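Kaltmont Ballot Box and Voting Booth Set

For town meetings, school board races, union votes and student elections

Ask anyone who has run a local election out of a gym and they'll tell you the gear matters. We love this set, and so do the clerks who keep borrowing it from us! It packs into two carry bags, fits in the trunk of a small car, and one person can have it ready before the doors open at 7 a.m.

What you get

4 folding booths with privacy screens on three sides
1 ballot box with a hinged lid and two lock points
300 numbered seals
1 set of signs in English and Spanish
2 carry bags

The booths

Each booth stands on its own legs, and one of the four is lower, so a voter in a wheelchair can pull right up to it. The screens are tall enough that the person at the next booth can't see your ballot, but poll workers can still tell at a glance which booths are open. Venla Väisänen ran the Ullar school board vote with them last August, 758 ballots in one day, and wrote to us that the line never got out to the parking lot. (She also asked for brighter signs. The new ones are yellow.)

The ballot box

The slot takes a letter-size ballot folded once. Both lock points take a standard padlock or one of our seals, and the seal numbers are large enough to read aloud while somebody else writes them down – a small thing, but it makes closing time so much easier. The empty box weighs 23 pounds. Padlocks are not included.

Ordering

The set is item 123 in the Bostgate catalog. You can buy it outright or rent it for one election, with return shipping included. Extra seals come in packs of 300 and extra booths are sold one at a time. Rules for ballot boxes differ from state to state, so check with your clerk's office before you order for a public election. Clubs and unions can usually set their own.

If you'd like to see a set in person, Leonor Simões keeps one put together at our Teshome showroom and is happy to let you fold and unfold it as often as you like.
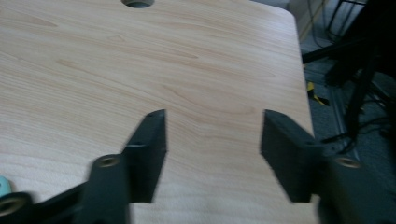 Call ahead if you're bringing a group, and bring one of your own ballots too, so you can try it in the slot.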